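Draleva Table Care: Frequently Asked Questions

Last updated 2022-03-10

You bought a pale wooden table, and now you live in fear of coffee. Most of what people write to us about is covered below. The rest is usually about coffee too.

The grain on mine doesn't match the one in the Plorkbridge showroom. Is it faulty?

No. It's wood. Some tops come out nearly straight, some have big lazy curves, and some have little pointed figures that guests will insist look like a bird. Color wanders as well, from cream to tan, often on the same top.
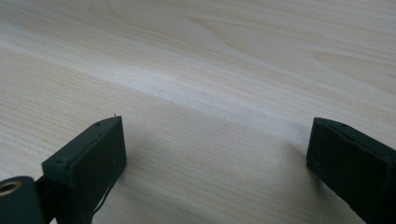
How often should I wipe it down?

Once a day if you eat at it, once a week if you only pile mail on it. Use a soft cloth, barely damp, and go with the grain. Dry it right after.

Can I use a spray cleaner?

Plain dish soap in warm water does the job. Anything that promises a "brilliant shine" is promising you a film you'll be scrubbing off in March.

There's a hairline scratch. Should I panic?

Run a fingernail across it. If the nail doesn't catch, leave it alone and stop looking at it from the side with a flashlight. If it does catch, the Nondeck repair kit has 2 wax sticks, one light and one less light. Try the light one first.

Do toys and games damage the surface?

Set down, no. Dragged, thrown or used as a hammer, sometimes. Puzzle cubes are fairly polite guests, and plush toys are better than that – they practically dust for you. 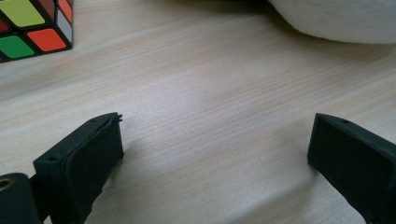 The ones to watch are die-cast cars and anything with a metal foot. Put a placemat under those, or a child who listens, whichever you can find.

Why does one patch look lighter than the rest?

Look at it again in the evening. Light from a window can make the same board seem washed out at noon and perfectly normal by dinner. If the patch is still there after dark, something may have been sitting on the wood and keeping the sun off it.

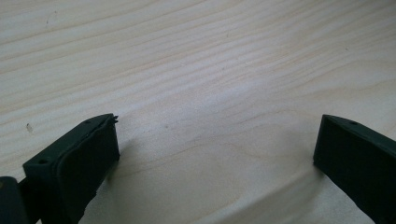 Move your fruit bowl now and then and the color should even out over a season or so. We can't speed this up, and neither can lemon juice.

How long does the Serrano oil take to cure?

168 hours. Yes, that's a week. We put it in hours so it would sound faster.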